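Skoveck Insight review: a tidy dashboard for people with untidy spreadsheets

Every small firm has a spreadsheet called something like FINAL_v3_use_this_one. Ours had 38 tabs, two of which contradicted each other on the price of postage. When the time came to admit that we no longer knew which customers made us money, I was given the job of finding some software to tell us, presumably as a punishment for having mentioned it.

I tried Skoveck Insight, a business analytics package aimed at companies too small to employ an analyst and too large to carry on guessing. It costs £1,549 a year for three users. A fourth user means the next plan up, so our fourth user looks over somebody's shoulder.

Setting up took most of a morning. You point it at your files, your till system and your accounts, and it goes away and has a think. Skoveck calls this stage Discovery. What it discovered, in our case, was that we had been spelling Middlesbrough four different ways and treating each as a separate sales region. I found this humbling. I also found it useful, as the fourth Middlesbrough had been doing rather well.

The cleaning tool is the best part of the package. It shows likely duplicates side by side and lets you merge them with one click, and undo it with another when you realise the two J. Smiths were father and son. Olidel, which we used on trial last year, does the same job but makes you write rules first, in a little language of its own that resembles algebra with a hangover. Skoveck wins that one easily.

Charts are fine. There are bars, lines, maps and a sort of bubble affair that I have yet to see anyone read correctly. The defaults are sensible and the colours won't upset anyone. I would have liked to be able to move the legend, which sits at the bottom right and has clearly signed a long lease.

Then there is the forecasting. Press the button marked Look Ahead and a dotted line strides off into next year with tremendous confidence. Ours predicted a splendid December on the strength of one school ordering the same thing twice by mistake. You can exclude odd orders by hand, but you have to know they are odd, and if we knew that we would hardly need the dotted line. Flerkier is more modest here – it draws a wide grey smudge and leaves you to worry – and I have come to prefer the smudge.

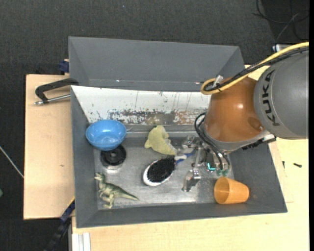
Reports can be sent out automatically, and this works well apart from the time, which is fixed at six in the morning. I now wake to a graph. Support told me a choice of hours was on the way, and they answered within the day, politely and in whole sentences, so I have forgiven them.

Getting your data out again is less jolly. The export gives you one enormous file with the column names shortened, so that Customer Postcode becomes CUSPOC and Date of Last Order becomes something I'd rather not type. Borkowska, the dearest of the ones I looked at, exports everything neatly with a note of what each column means. You pay a good deal for that note.

Would I buy it again? Yes, with the forecasting switched off. We dropped 2 product lines in the first quarter and haven't missed either, and the argument about postage has been settled in favour of the tab I didn't write.

Good: cleaning tool, support, quick to set up
Less good: export, overexcited forecasts, the legend
Score: 3 out of 5, and a fourth if they let me sleep until seven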